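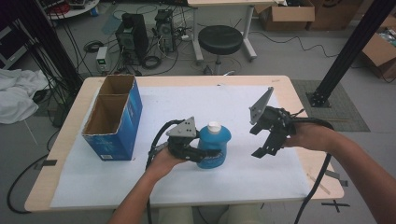

The Paper That Agreed With Its Owner

When a media company bought the last daily in Risov, it promised to leave the newsroom alone. Read the back issues and decide for yourself.

By Živko Kelmendi

Every newspaper owner says the same thing on the day of the purchase. The editor will edit, the reporters will report, and the new people upstairs will worry about trucks and printing bills. Hasano said it too, in a two-page letter to readers, when it took over the Risov Courier last January. The letter used the word "independent" 7 times. I have learned to get nervous at about the third.

I grew up with the Courier. My father read it at the counter with a pencil in his hand, arguing in the margins, and I delivered it for two summers. So take what follows as the complaint of someone who would have liked to be wrong.

Over the spring I went to the public library and read the paper's coverage of a single subject, the Flileck redevelopment, from the sale onward. Flileck is the old rail yard on the south side, and the city wants to hand it to a builder on a very long lease. It is the biggest decision the council will make in my lifetime. It is also a project in which a Hasano subsidiary holds a stake, a fact you can find in the company's annual filing if you have an afternoon free and good eyesight.

You will have a harder time finding it in the Courier. I found 72 news stories on Flileck. The stake came up in two of them, both times near the end, and both times described as "minor." No figure was attached. Minor compared with what? The company's other holdings, I suppose, in which case a hotel would be minor as well.

I put this to the managing editor, who agreed to talk if I left out his name. He was friendly and sounded tired. Nobody from Hasano had ever called him about a story, he said, and I believe him. Owners who have to call are bad at it. A newsroom that has been through two rounds of layoffs knows perfectly well which pieces will make for a quiet week.

"We can't put a disclosure in every story," he told me. "Readers would tune it out."

Maybe so. I'd have been happy to see them given the chance.

The opinion page is where things get silly. Under the old owners it was a cranky, badly laid out page that annoyed everyone in turn. Now it runs a column called The View Ahead, signed by "our editorial team," which has found Flileck to be bold, overdue, visionary and, on one slow day, "a love letter to the south side." I live on the south side. If that was a love letter, it came with an eviction notice, because the plan clears 60 rental units before a single new one goes up.

Then there was the poll. On 22 July 2019 the Courier announced across its front page that the city was "solidly behind" the project. The survey had reached 454 people, which is a decent number for a place our size, and I was ready to be told I was in the minority. I often am. So I asked for the questions.

It took five emails. The key item asked whether respondents favored "bringing jobs, parks and new life to the abandoned Flileck site." I would like to meet the person who said no to that. The site isn't even abandoned, by the way. It has a tire shop, a church and a weekend market that has been there since I was a boy. A later item, asking people whether they would support the lease if it lasted longer than 50 years, got a much cooler answer. That result did not make the front page. It did not make any page that I could find.

The paper's defenders have a point, and I should give it some room. The old Courier was dying. It had stopped sending anyone to school board meetings, its website crashed when it rained, and the family that owned it had been shopping it around for years. Hasano paid off the debts and fixed the website. There is once again a reporter at the courthouse, and she is good. Her series on bail hearings was the best work the paper has run in a decade, and I doubt it would exist without the new money.

But a courthouse series costs the owner nothing in political terms. The test of an independent paper is what it prints when the subject is the landlord, and on that subject the Courier has been remarkably short of curiosity. It has not sent a reporter to ask the tire shop where it plans to go. It has not printed the lease. It has run three profiles of the architect.

The council has been no better. Members who used to complain about the Courier every chance they got now quote its editorials during debate, as though the editorials had arrived from somewhere neutral. One councilman read The View Ahead aloud for several minutes last month, and when a woman in the public seats asked who had written it, the chair told her that comments were closed.

I sent Hasano a list of questions about the stake, the poll and the missing disclosures. A spokesman wrote back that the company "respects the full editorial freedom of its titles" and that further questions should go to the editor. The editor's office said questions about ownership should go to the company. I wrote to both again, copying each on the other's reply, and have not heard back.

The council votes on the lease in the fall. The full text runs to several hundred pages and is kept at the city clerk's office, second floor, where you may read it during business hours but may not take it out. Bring a sandwich. The copy machine costs a quarter a page, and the afternoon I was there it was out of toner.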